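I had a free afternoon in January, so I took the train out to Norkeo for the open day at Asel. They set up robot arms for small warehouses and repair shops, and twice a year they let people in to watch and ask questions. I got there a little after 2 and stayed until they started turning the lights off.

The building is plain. You sign in, get a sticker with your name on it, and walk down a hallway to the work area. The first stop was a packing station with a big arm behind a fence, moving cartons from one belt to another. It was fast and loud and I watched it for maybe three minutes. I have seen that kind of thing before on TV.

The second stop was the one I came for. Asel has been working with a company called Pathirana on sorting mixed household items, the kind of stuff that comes back to a store as returns or sits in a donation bin. Prasert Thammasiri ran that table. He explained that boxes and cans are mostly a solved problem for them, and that soft things are where the time goes. Cloth folds over itself, slides, and changes shape as soon as you touch it. He has a list of 702 items the arm has been tested on, and the fabric ones are all grouped at the bottom with the worst scores.

The arm carries a small camera near the gripper, so there was a monitor next to the table showing its view. I spent more time looking at the monitor than at the arm. You get a much better idea of how close the fingers have to come.
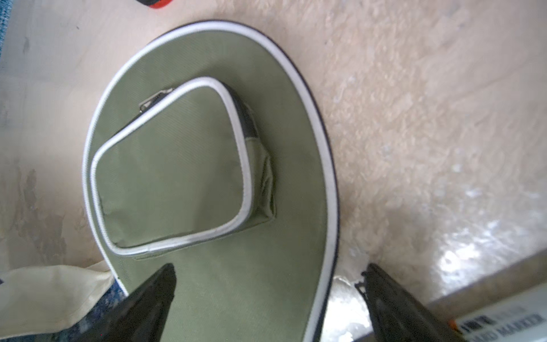 Prasert said the pocket is what makes a piece like the green one hard. The base is flat and the pocket stands up from it, so the software has to choose between pinching the raised part and going for the rim, and the two grips behave very differently once you lift. He would take the rim most of the time. The piping gives the camera a clear line to follow, and a zipper pull is a bad thing to grab by accident. Shiny plastic is another headache, he told us, and so is glare off the tabletop. They tried a matte cover for a while and went back to the old surface - customers don't have matte tables.

A man behind me asked how many tries it takes to teach it a new item. The answer was 200 for something soft, fewer for anything stiff. With two arms going they can get through that in a day.

The last stop was a short talk on Zinov, their scheduling software. There were 24 chairs and I got one in the back. It was mostly for people who buy these systems, and I didn't follow all of it. The coffee was fine.

Parking looked bad, so take the train if you go. The walk from the station is flat and has a sidewalk the whole way. Next one is in the summer and you need to sign up ahead of time.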